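Hilo sobre mi guerra con la calefacción central del edificio, que hoy, 18 de diciembre de 2019, ha entrado en su fase más tonta. Va largo, id a por un café.

1/ Vivo en un tercero interior. La caldera es comunitaria y los radiadores son los de siempre, de hierro, de esos que pesan como un muerto y hacen glu glu por la noche. Pagamos por metros, no por consumo. O sea, que da igual que yo me pase el invierno en manta y mi vecino de abajo en camiseta de tirantes.

2/ Este año nos obligan a poner repartidores de costes, los cacharritos que se pegan al radiador y calculan lo que gastas. A mí me parece estupendo!! Llevo años pidiéndolo en cada junta y en cada junta me miran como si propusiera vender el portal.

3/ Llegaron dos presupuestos. El de Tiseo, que sale a 16 euros por radiador al año con lectura incluida, y el de Pitier, más barato pero con una cuota de alta que estaba escondida en la última página. La encontré yo, que me leo hasta el prospecto del ibuprofeno.

4/ Discusión de casi 3 horas. Tres horas! Para acabar votando que se vuelve a votar en febrero. Yo había cenado un yogur pensando que aquello era media hora y salí de allí viendo croquetas por las paredes.
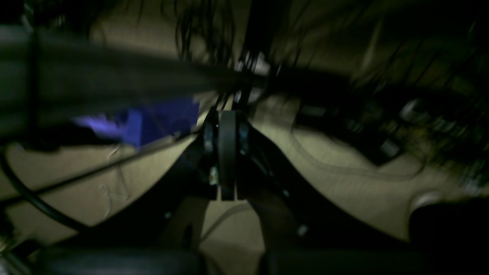 5/ Total, que mientras tanto me he puesto a purgar radiadores, que es lo único que depende de mí. Si el vuestro está caliente por abajo y frío por arriba, tiene aire. Llave de purga, un vaso debajo y paciencia hasta que salga el chorrito continuo. Empezad por el que esté más cerca de la entrada de agua.

6/ Ojo, que si es calefacción central conviene avisar antes al que lleva el mantenimiento (en nuestro caso, Ene) por si tienen que reponer presión. Yo no avisé el año pasado y me cayó una bronca en el ascensor que todavía me acuerdo.

7/ Me preguntáis por privado cuánto pago. El recibo de la última temporada fueron 538 euros, y eso con el dormitorio cerrado porque no lo soporto caliente para dormir. El del edificio entero no lo pongo, que luego me lee algún vecino - hola, si estás ahí, baja la tele.

8/ Y sí, he mirado lo de las válvulas termostáticas. Sin ellas el repartidor sirve de poco, solo te enteras de lo que gastas y no puedes bajarlo más que cerrando a lo bruto. Las quiero en el salón y en el cuarto pequeño. El baño se queda como está, con el baño no se juega.

9/ Si alguien tiene repartidores desde hace más de un invierno, que me cuente si le bajó el recibo de verdad. Con números, por favor, que para "yo creo que algo se nota" ya tengo a toda mi escalera. Me voy a vaciar el vaso del pasillo, que lo he dejado en medio y lo acabo pisando.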